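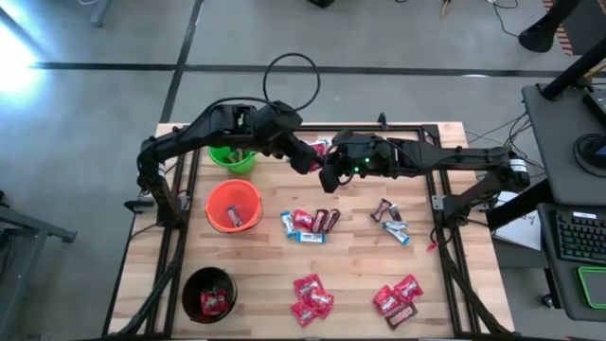 I've had a sweet tooth my whole life, so when the owner of Skovau, the little candy shop on Vonholm Street, agreed to talk to me about how she makes a living selling sugar, I cleared my whole afternoon. She's been at it for 40 years and she talks fast. We started with packaging, since I'm the kind of person who picks candy by the wrapper, and a package of candy in red gets me every time. She laughed at me. "Red sells, sure it does," she said. "My mother-in-law put everything in brown paper and wondered why the kids walked past."

The shop is tiny (three customers and you're bumping elbows) and it smells like burnt sugar and anise. I asked what she sells most of and figured it would be chocolate. Nope! "Salt licorice. Half of them buy it on a dare and the other half drive two hours for it." I tried a piece. I'm in neither group, I'm afraid, but I did finish it.

She still boils her own caramels in the back, 2 batches a day, on a stove she bought used when a bakery called Zovero closed down. The thermometer tells her 299 degrees for the hard toffee and she doesn't trust it. "I drop a bit in cold water and I bite it. If it cracks, we're good. If it sticks to my teeth, it goes back on." Humid days are the worst -- she won't make brittle at all when it's raining, and she once lost a whole Easter order that way.

I wanted to know about prices, because mine at the grocery store have gone nuts. She made a face. Sugar is up, butter is way up, and the little tins she likes took around 3 months to come in. "I raised the caramels in November and one man told me I'd ruined his week. Then he bought a pound." She won't shrink the bags, though. She got pretty heated on that one, and I had to stop writing and just listen.

Does she eat the stuff herself? "Every day. What kind of question is that?" Her favorite is the butter mint, which she says hardly sells and which she refuses to drop. She gave me a bag for the road -- it didn't make it past the first stoplight. She's hoping to have the candy canes out the week after Thanksgiving, and she takes orders at the counter only, cash or check.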